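Guest Room Rentals at Skoltisley — Common Questions

Updated 12/27/19

When can I check in?
Any time after lunch. If you will be late, tell the front desk and we will leave your key in the lockbox.

Is there a deposit?
Yes, 200 dollars, returned when you hand back the key. Damage may cost up to 386 dollars.
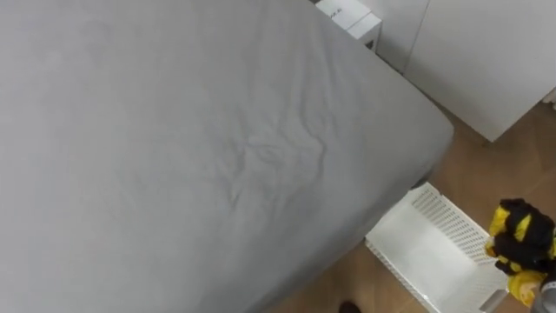
Gray fitted sheet on the bed.

Do you supply sheets and towels?
Sheets, yes. Towels, no. The Chu market on the corner sells them.

Can I do laundry?
Yes, until 9 p.m. Bring your own soap.
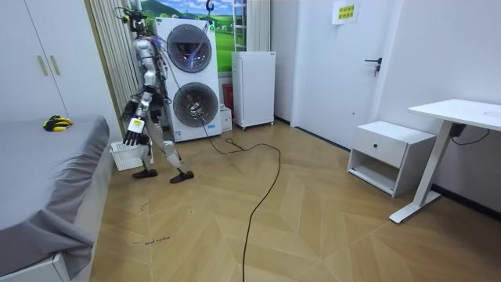 Stacked washer-dryer and laundry basket.

Where do I park?
Behind the building, on the Skamden side. Spaces are not assigned. The street is permit only from June on.

Are pets allowed?
Cats only, and one per room.
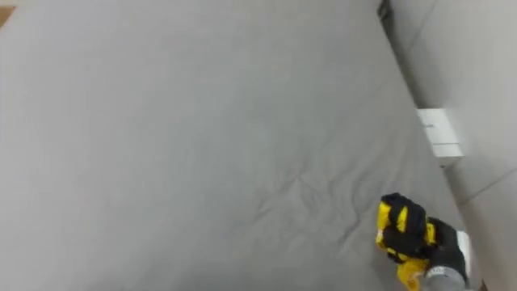
Gray fabric, close view.

How do I pay for a longer stay?
Weekly, by check or card. Stays over 100 nights need a signed lease — ask Wycliffe Massawe in Room 121.
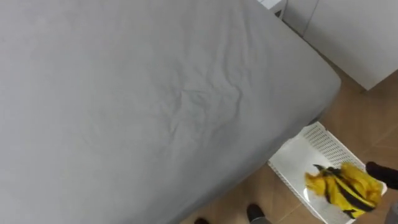 Check-out is at 11 a.m., and the key goes back in the lockbox. Take out your trash and close the windows. Empty the white cabinet past the corner of the bed before you go. We hold items left behind for two weeks, then give them away. We do not mail them.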